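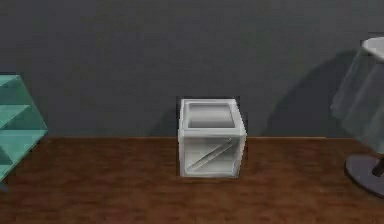
Dispensing Assistant, Flernis Pharmacy, Loridside

2019-01-07

Flernis Pharmacy has a part-time vacancy for a dispensing assistant at its Loridside branch. The post is 18 hours a week over 4 days, including alternate Saturday mornings.

You will put together prescriptions under the pharmacist's supervision, book in deliveries, rotate stock and serve at the counter. The branch also looks after repeat medicines for two care homes in Skonder, so accurate record keeping matters.

An NVQ Level 2 in pharmacy services is preferred. Applicants without it will be enrolled on a course, paid for by us, and should have worked with the public before. The last assistant left in November and the hours are being covered by our Skonder branch.

Staff get 14 days' holiday plus bank holidays, pro rata uniform allowance and free parking behind the shop.

Send a CV and covering letter to Saodah Rahman, branch manager. Questions about the training can go to Glykeria Stamatopoulos, superintendent pharmacist.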